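Virberg Kitchen Scene Pack: is a simulator license worth it before you buy an arm?

Posted 2/17/24 by Pacita Talavera

Our lab had money for one arm this year and not much left over for anything else. Before signing for the hardware, we bought a one-seat license for the Virberg kitchen pack and spent a few weeks working in simulation. I wanted to know two things: whether the pack would help us pick the right arm and gripper, and whether it would save bench hours later. This review covers the pack only. I'll write up the arm once it has been in use for a while.

What you pay

The base license was $300 for the year, which includes the kitchen rooms, the surface materials and a generic arm with a parallel-jaw gripper. Extra rooms are $20 each. There is also a support plan at $100, and I would skip it. I sent in nine questions during the trial period without the plan and all of them were answered, most by the next morning.

Budget for a graphics card if your workstation is old. Tomomi Okabe ran the pack on her office desktop and it was too slow to be useful with the wrist camera turned on. On our newer machine it was fine. A card costs more than the license, so check this first.

Setup

Installation took an afternoon. The installer puts everything in one folder and the example scripts run without changes. The manual is thin on camera placement, and we lost a day to a wrist camera that was mounted with its axes flipped. Kimie Kobori found the setting in the end – it is in the arm's file, not the camera's.

The rooms

Materials can be swapped from a list: walls, counters, cabinet sides, floors. This was the part I used most. Our planned test kitchen will have a dark wall, and I wanted to see what a wrist camera gets when the arm is turned toward one at close range.
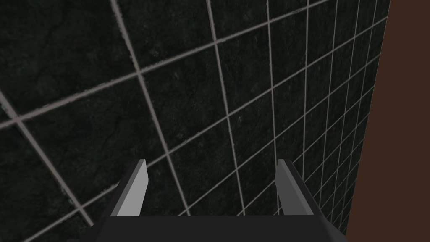 Wrist view with the dark green tile, gripper open.

The tile material is good. The veining is uneven in the way stone is, and the grout is a little rough along its edges. The plain brown panel to the right is less convincing, with no grain or texture at all. If your vision work depends on surface detail, plan time to replace the flat materials with your own. Lighting defaults to dim and even. There are brighter presets, but they have to be loaded room by room.

The gripper model is simple too, with flat faces and plain shading. It was enough for checking how much of the camera's view the fingers take up, and that changed our order. We had been leaning toward a long-finger set from Sostimora and have now asked for a quote on the shorter one.

What it won't tell you

The pack was no help with cable routing, noise, mounting bolts or how long a repair takes. Contact between the fingers and small objects is also too forgiving. Chiyo Nakajima wanted to use the grasp results in our funding request and I asked her to leave them out. Reach and camera coverage I would trust for planning. Grip force I would not.

Should you buy it?

If you are choosing between arms and have a suitable computer, yes. Buy the base license, add rooms only when you need them, and put the support money toward spare fingers. If you already own the arm and have bench space, the case is weaker, and I'd wait for the update listed for September, which is supposed to include better cabinet materials.

Licenses are tied to one machine. Moving ours to another computer took an email and a two-day wait, so decide where it will live before you activate it.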